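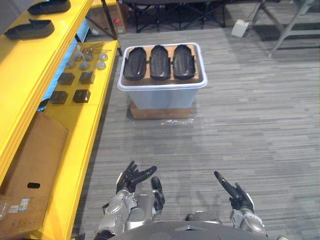 Black molded parts on the brown board, more on the yellow shelf.

13 Aug 2018

Natural dye bench, madder again. Very happy with this one!

Started the second Wumville root batch this morning, 100 g ground root to 400 g of wool yarn, which is stingy on purpose. Larysa thought we'd get a weak salmon and I half agreed with her. We got brick. A real, deep, warm brick with a bit of orange hiding in it when you turn the skein toward the window. I keep going back to look at it.

Things I did differently from last time:

Soaked the root overnight and poured off the first water (yellow-brown, kept it in a jar, labeled). Added chalk to the bath, a teaspoon, as our tap water here is so soft. Held it at 58 C and did not let it creep up. Last December we let a pot get away from us and the whole lot went to a dull liver color, so this time I stayed on the stool with the thermometer and a sandwich.

Mordant was plain alum, same as the sheet on the wall. Myroslav wants to try it with a little cream of tartar. My guess is it'll push things toward orange, but he's welcome to prove me wrong, and there's plenty of yarn left.

Exhaust bath is still good! Threw in a small silk scrap after lunch and it came out the softest peach. Khrystyna-Mariia has already claimed that color for the Jivau scarves, so whoever strains the pot tomorrow, please don't tip it. Blue lid, back burner.

Rinse notes: the Collunine skeins bled for much longer than the Politis ones. Could be the spin, could be that I crowded them. They were also the last ones in, so the comparison isn't fair. Want to repeat with both tied loosely and given the same time in the pot.

Light test: 13 little wound cards taped in the south window, half of each covered with foil. Ignacio cut the foil so the edges are nice and straight this time. Leave them alone until I've had a chance to write down the starting shades against the old chart.

Also tried a dab of iron on one tail end. Went purple-brown in about a minute, gorgeous, like plum skin. Keep the iron spoon AWAY from the madder pot, it has its own hook now.

To do
Weigh the remaining root and write it on the bag
Ask Maksym where the second strainer went
More chalk
Try the saved yellow water on cotton, just to see
Overdye one brick skein in weak indigo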